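Housekeeping Diary, Rornasness Guest House
Entry for May 2022
Kept by Nneka Haruna, Housekeeping Supervisor

The two-armed unit supplied by Reltia has now completed its second month on the ground floor corridor. Management has asked that this diary continue through the summer, and that it record the effect on staff duties as well as the condition of the rooms. I have tried to do both in this entry.

The morning began with the usual handover. Under the arrangement agreed in April, the attendants strip and make the beds, clean the bathrooms and restock the cupboards. The unit is assigned to floors: picking up litter, sweeping, and collecting into the dustpan. An attendant remains responsible for the room at all times and signs the sheet. The signature was a point of some discussion when the sheets were drawn up, and I remain of the view that it was settled correctly. A guest who finds a crumb under the chair will call the desk and ask for a person.

Staff meeting at the change of shift. The attendants raised three matters. The first was pace. A room in which the unit sweeps takes longer from door to door than a room done wholly by hand, and the attendant who finishes the bathroom early is left standing in the corridor. I have proposed that attendants work two adjoining rooms, so that the bed and bathroom in the second can be started while the floor in the first is being done. This will be tried for the remainder of the month. The second matter was tools. Several attendants find that long handles are being left in the wrong closet at the end of the day, and the evening shift loses time looking for them. A hook and a label will be provided. The third was the room sheet itself, which still has one line for "floors" and does not show who or what did the work. Vasau, who print our forms, have been sent a revised layout with a second column.

There was also a question about hours, and I record it here because it was asked plainly and deserves a plain answer. No attendant has had hours reduced on account of the unit. The 90 minutes a day formerly set aside for corridor and room floors have been moved to linen checks and to the deep cleaning of bathrooms, which had fallen behind over the winter. I told the meeting that I could speak for the present budget and could not speak for the next one. Some were satisfied with this and some were not. I undertook to bring any proposed change to the group before the schedule is posted.

After the meeting I observed the floor work in one of the small tiled rooms.
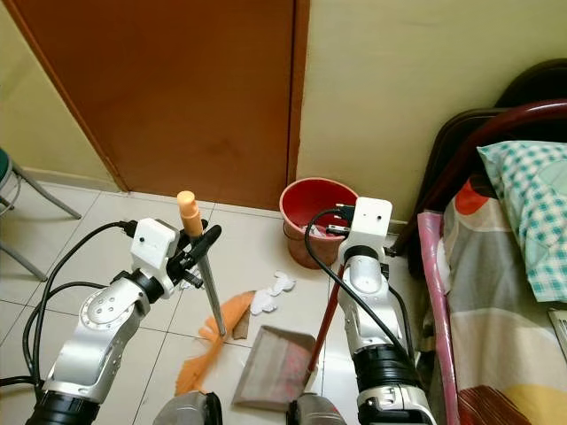
Floor work, small tiled room. Dustpan set down beside the tissue and cardboard.

My notes from the visit are as follows. Small rooms leave little space between bed and door, and I would like the furniture placement looked at before this work is extended to the upper floor. Buckets should have an agreed place, marked on the room plan, so that attendants and the unit are working to the same layout. I have asked the day shift to walk each small room with the plan in hand and to write down anything that does not match it.

I also wish to note a change in the work that was not foreseen in April. Attendants now spend part of each morning preparing a room for the unit - moving shoes and bags, lifting trailing bedspreads, and bringing chairs out from the wall. It is real labor and at present it appears nowhere on the sheet. One of the senior attendants described it as "cleaning up before the cleaning." I have asked that it be timed for 2 weeks and entered under its own heading, so that it can be counted when workloads are next reviewed.

Training was the last item of the day. Those who have completed the Ojala course may stop and restart the unit and may change its tools. Those who have not should call a trained colleague. The younger attendants have taken to the course readily, and two of the longest-serving members of staff have asked for places as well. I have written to request that the course be given during paid hours, as the last session ran past the end of the shift and those attending were not compensated for it. The request is still with the office.

Outstanding at close: hook and label for the tool closet; reply from Vasau on the revised sheet; room plans for the small rooms; decision on paid training hours. The linen count was short by three pillowcases and will be repeated tomorrow.

N. Haruna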